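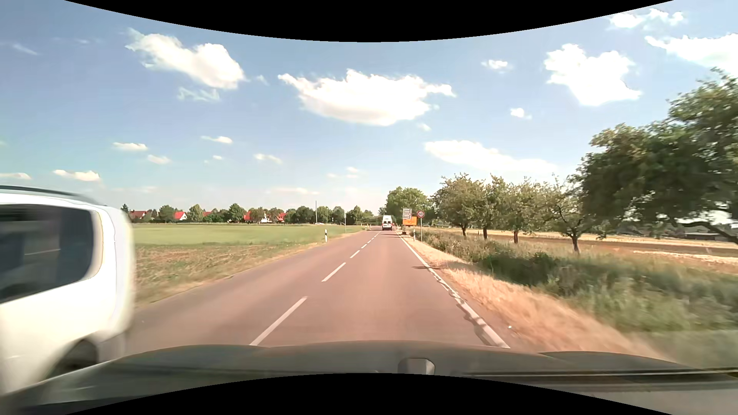 Reading time: 3 min

Two-lane rural road

A two-lane rural road is a road outside built-up areas which has one lane for each direction of travel and no barrier between them. It is the most usual kind of road in farming and forest districts. In the Mamcombe district it connects villages with the main highway network, and the same carriageway is used by cars, delivery vans, farm vehicles and cyclists.

Surface

The surface is normally asphalt. Its color depends on the stone in the mixture, and where a reddish stone is used the road can look brown or pink instead of gray. On the road from Britance to Flinbridge, which has a length of 30 kilometers, the top layer was renewed in July. A local count gives 3,120 vehicles per day on its busiest section.

Center line and edge line

The center of the road is marked with white dashes when overtaking is permitted, and with an unbroken line when it is not. An edge line on the outer side helps the driver to keep position at night and in fog. Edge lines wear faster than center lines in places where heavy vehicles drive close to the verge, and they are painted again after inspection.

Signs

A round sign with a red border gives the speed limit, for example 60. During road works, temporary boards with an orange background may be placed near the permanent signs. Drivers must follow the temporary sign if the two do not agree.
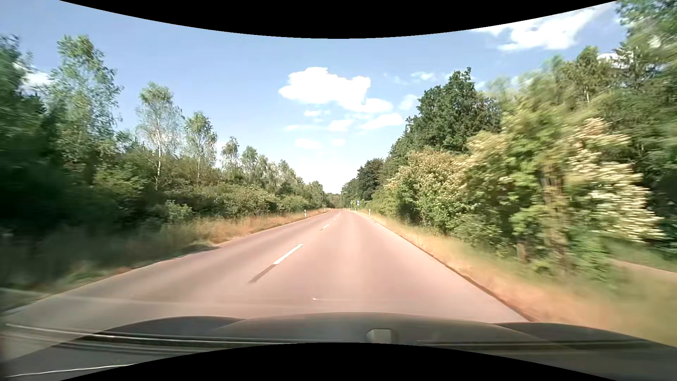

Verges and roadside posts

The verge is the strip of ground between the pavement and the neighboring land. It gives space for drainage, for signs and for a vehicle that must stop. Slim white posts stand along both sides in many districts, and on a straight section the farther ones look tiny, so that the driver can judge the direction of the road ahead. Grass on the verge turns golden and brown in dry periods, while the shrubs behind it stay green. In Mamcombe the first 3 meters are mowed, and the Acheampong method leaves the outer part uncut until 29th August so that wild plants can set seed.

Related articles
Road verge
Center line
Speed limit sign
Britance to Flinbridge road
Roadside mowing

Search this encyclopedia
Enter a word Go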